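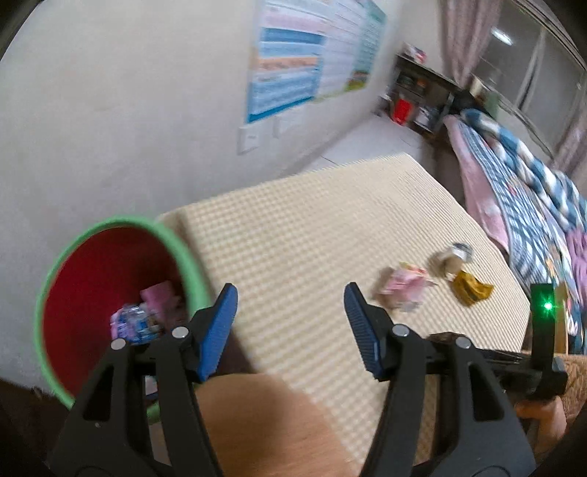 Foam mattress topper, bucket and wrapped items on the floor of a room at Samonte House.

Residence Services Assistant (Room Turnover)
Samonte House, Uststead
Part-time, 15 hours per week, with additional hours in May and August

The Residence Services Office at Samonte House invites applications for the position of Residence Services Assistant. The successful candidate will join the room turnover team, which clears, sorts and prepares residents' rooms between occupancies.

Samonte House provides furnished accommodation to 300 students and trainees in Uststead. Most rooms are small and are let for a single term. When a resident moves out, the room must be cleared of remaining belongings, cleaned, inspected and made up for the next occupant, in most cases before 4 p.m. on the following day. In the last academic year the office completed 1,194 room turnovers, including mid-term transfers.

Duties

The Assistant reports to the Turnover Supervisor, Rosalinda Salazar, and works in a team of two. The principal duties of the position are as follows.

Collecting small items left on floors, bedding and furniture, and separating waste, recyclable packaging and unopened goods. Wrapped items are placed in a bucket or bin and sorted before the room is cleaned. Nothing found sealed may be thrown away until it has been checked.

Lifting, airing and rolling foam mattress toppers, including the egg-crate type. Toppers are examined on both sides for tears, stains and flattened areas. Those fit for further use are tagged and returned to the linen store on the ground floor.

Sweeping and damp-mopping wood floors, moving light furniture as required and returning it to the position shown on the room plan.

Recording personal property in the found items register, with the room number and the place in the room where each item lay. Property is held for 80 days at the front office.

Reporting damage to walls, flooring or furniture to Florante Dumlao, Building Maintenance, before the end of the shift.

Restocking the turnover cart with liners, cloths and labels. Cleaning products are supplied by Cidilier and are used only at the dilution printed on the storeroom chart.

Requirements

Applicants must be at least 18 years of age and legally entitled to work. They must be able to kneel, bend and climb stairs repeatedly during a shift, and to carry a rolled topper or a full bucket between floors. The north wing has no elevator.

Applicants should be able to read and complete simple forms in English. Previous experience in housekeeping, hotel work or institutional cleaning is welcome but is not required. Paid training is given during the first two weeks of employment, including instruction in safe lifting and in the handling of residents' property.

The Assistant will enter private rooms and must observe the confidentiality policy at all times. An offer of employment is conditional on two satisfactory references.

Hours and conditions

Shifts run from 9 a.m. to noon. During the May and August changeover periods an afternoon shift is added, and the Assistant is expected to be available for at least half of these. Additional hours are paid at the same hourly rate, which is set out in the pay schedule available from the front office. Work shirts and gloves are provided. Staff are asked to wear closed, flat shoes with a non-slip sole.

The appointment is for one year, with a probationary period of three months, and may be renewed. Meals may be purchased at the staff rate in the Gulik Dining Room on working days.

How to apply

Applicants should submit a completed application form, a short letter stating their availability in May and August, and the names of two references. Forms may be collected from the front office at Samonte House or requested by mail. Completed applications should be addressed to Vimala Subramaniam, Personnel Officer, and marked "Room Turnover."

Selected applicants will be invited to an interview with Ms. Subramaniam and Ms. Salazar, followed by a short practical session in a vacant room. The practical session consists of clearing and sorting items, rolling a topper and completing one page of the register. Applicants who need an adjustment for any part of the process should mention this in their letter.

Questions about the duties of the position may be directed to Şükran Yurt, Residence Services Office, between 10 a.m. and 3 p.m.

Samonte House is an equal opportunity employer. Applications are considered as they are received, and the position will remain open until filled.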